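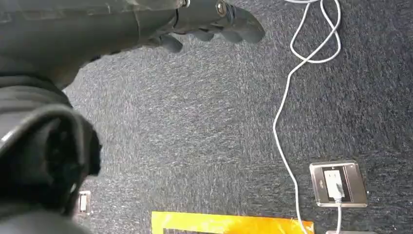 Gripper over the carpet, Feb 12, 2021

How do I stop getting zapped by my carpet every winter?

sellodlow40
OK so every January it starts up again. I walk across the living room, touch the light switch, and get a shock strong enough to make me yelp. The dog won't let me pet him anymore (can't blame him). The carpet came with the apartment, it's synthetic, wall to wall, and I rent, so ripping it out isn't happening. I bought a little humidifier, a Cheon, and ran it all last week in the corner by the couch. Maybe it helped a tiny bit? 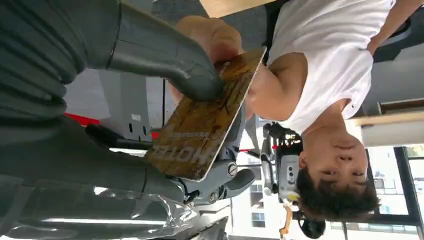
I also tried going barefoot, which did more than the humidifier, but my feet were freezing by dinner. Is there a spray or something that works and won't leave a sticky mess? The room is pretty big if that matters, and it opens straight into the kitchen.

drysocks
Get a humidity gauge first, they cost next to nothing. If it says 13 percent or whatever, a little humidifier by the couch can't keep up with a big open room. Mine was bone dry until I got one made for 1000 square feet. I try to keep it near 40 percent now and the shocks are mostly gone. Don't go way past that or you'll get water running down your windows! And what are you wearing on your feet? Fleece slippers with rubber soles were the worst thing in my whole house. I switched to leather-soled ones and wow, what a difference. 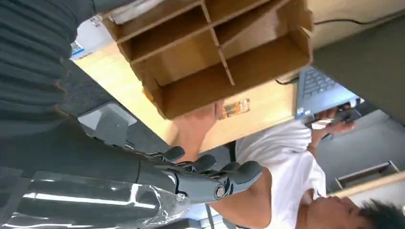
pine_street_854
Agree on the gauge, but I'd go with the spray too. I use the Prasico anti-static one, a light mist, let it dry before anybody walks on it, and redo it when the zaps come back. Try a spot behind the door first in case it does something weird to the color. Oh, and touch the switch plate screw with your key before you touch it with your finger. You still get the spark, it just doesn't hurt.

LintTrap
just move to Florida lol. or dryer sheets, my aunt rubs them on the couch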